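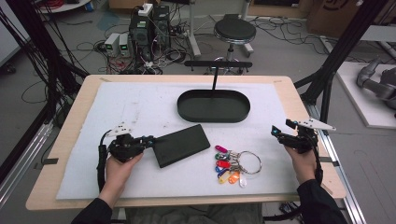
Jumoren News and Notices - Issue No. 58

Jumoren to Open Galvanizing Works at Claralstead to Outside Customers

2 comments | 148 shares

CLARALSTEAD - Jumoren, the structural metals company, announced today that its hot-dip galvanizing works at Claralstead will begin accepting steel from outside customers in April. Until now the works has processed only steel made for the company's own contracts. Fabricators, farm equipment builders, fence contractors and public works departments will be able to book space on the line under a published schedule of charges.

The change follows the installation of a longer zinc kettle and a new pickling area. The kettle was supplied by Bozkurt, which also carried out the furnace work and trained the operating crews during the shutdown last winter. Jumoren restarted the line at reduced volume and returned it to full production after a period of test dipping on scrap beams and spare plate.

"We now have more room on the line than our own contracts can fill, and we have been asked for many years whether we would take in work from other shops," said Ourania Manolakis, managing director of Jumoren. "We declined while we were running the old kettle. A customer who sends us steel needs a firm return date, and with the equipment we had, we could not give one that we were sure of keeping."

The Claralstead works will run on two shifts. The first will be given over mainly to structural members, frames and other large pieces. The second will handle railings, brackets, posts and small parts, including threaded items that are spun after dipping to clear excess zinc. Customers with mixed loads may ask for them to be kept together, although this may add to the time in the yard.

Jumoren employs 148 people across its sites. The company expects existing staff to cover most of the additional work, and it will hire for the receiving yard and the inspection bay. Openings will be posted at the Claralstead gatehouse and with the local employment office. No positions will be moved from the Brovham shop as a result of this announcement.

First outside order

The first work taken under the new arrangement will be a set of walkway gratings, stair treads and handrail sections for the Brovham waterworks, where the existing painted steel is being replaced in stages. The order covers 696 pieces. These will be delivered to Claralstead in batches matched to the waterworks' own installation plan, so that no part of the filter building is without a walkway for longer than needed.

The handrail sections are closed tube, and the design was reviewed before fabrication to make sure that each one has vent and drain holes of a suitable size. Air or moisture trapped inside a sealed section can expand with great force when the steel enters molten zinc, and steel that arrives without proper venting will not be dipped. Jumoren will contact the customer and either return the piece or, with written approval, drill it on site for a charge.

"Most of the trouble in galvanizing can be settled at the drawing stage," said Orestis Mitsotakis-Vlachou, works manager at Claralstead. "We would like to see drawings before anyone cuts material. If a vent hole is in the wrong corner, or two plates overlap with a weld all the way around, it is a five-minute conversation then. After fabrication it can mean sending a truck back."

Mr. Mitsotakis-Vlachou said that the works will review drawings free of charge for any customer placing an order. Reviews will cover venting, drainage, lifting points and the risk of distortion in thin plate or in pieces that combine thick and thin sections. The review does not cover structural design, and responsibility for strength and fit stays with the fabricator and the engineer of record.

Receiving and inspection

Steel will be received at the north gate from 7 a.m. to 3 p.m. Drivers should bring a packing list that shows the customer name, the order reference, and the quantity and type of each item. Pieces should be marked with wired metal tags or with raised weld marks. Paint stick, crayon and adhesive labels should not be used, as they can leave bare spots in the finished coating or may be lost in the cleaning tanks.

Weld slag and spatter must be removed before delivery. Light rust and mill scale are taken off in the pickling tanks and need no attention from the customer. Old paint, heavy grease and previous zinc coatings call for extra work - the office should be told of these when the order is placed, and a separate price will be given.

After dipping and cooling, each load will go to the inspection bay, where coating thickness is measured with a magnetic gauge and the surface is checked for bare areas, drips and trapped ash. Small bare areas will be repaired within the limits allowed by the order specification. Larger ones will be stripped and dipped again at Jumoren's cost, unless the fault comes from the steel as supplied. A certificate showing the thickness readings will travel with every load, and copies will be kept at the works.

Customers should be aware that the look of a galvanized surface depends in large part on the makeup of the steel. Some grades come out bright, while others turn a dull gray, and both may appear on one assembly. Color alone is not treated as a defect. Where appearance matters, as with railings in public buildings, the company suggests buying all material for the job from one source and sending a sample piece ahead of the main order.

Charges and booking

Charges will be based on the finished weight of each load, with a minimum charge for small orders. Separate rates will apply to small parts, to pieces that must be dipped twice because of their length, and to painted steel that needs stripping. The schedule will be available from the Claralstead office before the line opens to outside work. Rates will be reviewed when the price of zinc changes enough to require it, and orders already accepted will be held at the quoted rate.

Jumoren will continue to process steel for its own contracts on the same line. To keep the two kinds of work apart, a set share of kettle time will be held for outside customers each week and will be released to the company's own shop only if it has not been booked by noon on the day before.

"Shops that compete with us for fabrication work will be sending us their steel, and they are entitled to know that it will not wait behind ours," Ms. Manolakis said. "The booking sheet will be open to any customer who wishes to see where a load stands."

About Jumoren

Jumoren fabricates and finishes structural steel for buildings, utilities and transportation. The company operates its galvanizing works and main offices at Claralstead and a fabrication shop at Brovham.

Inquiries about bookings and drawing review should be addressed to the works manager's office, Claralstead. Press inquiries should be addressed to the office of the managing director.

Related items

Zinc kettle delivered to Claralstead works
Brovham shop completes crane runway repairs
Bozkurt crews finish furnace lining ahead of restart
Guide to vent and drain holes in tubular steel
Change in gate hours for steel deliveries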